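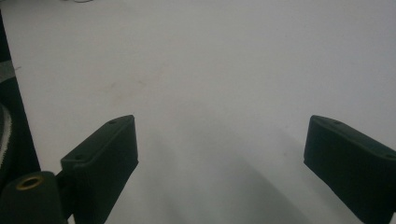 Borncombe Community Kitchen
Monthly safety checklist with comments
Inspection date: May 27, 2025

Exits and walkways
Front exit clear: Yes
Back exit clear: No. Flour delivery stacked inside the door. Moved during the inspection. Deliveries go to the dry store from now on.
Exit signs lit: Yes
Floor mats flat: Yes, except the one by the dish sink. Corner curls up. Replace.

Fire safety
Extinguisher 546, hallway: Pass. Gauge in the green, pin and seal in place.
Extinguisher 550, cook line: Pass. Bracket is loose on the wall. Tighten before the next rental.
Fire blanket: Pass
Hood filters: Fail. Grease on the 2 filters nearest the fryer. Carried over from the last report. Julham has been called and will clean them in May.
Gas shutoff labeled: Yes

Electrical
Outlets near sinks trip on test: Yes
Cords and plugs: Mixer cord is nicked close to the plug. Tagged out, do not use.
Panel door closes: Yes. Breaker labels are faded but can be read.

Food storage
Walk-in cooler: 38 F, pass
Reach-in freezer: 0 F, pass. Door gasket has a split at the bottom hinge side. Lumanlan quoted $630 for a new one. Waiting on approval.
Raw meat on bottom shelf: Yes
Date labels: Several tubs with no date, thrown out. Renters were told at sign-in last time as well.

Hand washing and first aid
Soap and towels at each sink: Towels out at the prep sink, refilled.
Burn gel and bandages: Low on blue bandages. Add to the Atia order.

Result: Open for use. Mixer stays out of service until the cord is replaced. Recheck hood filters and cook line bracket.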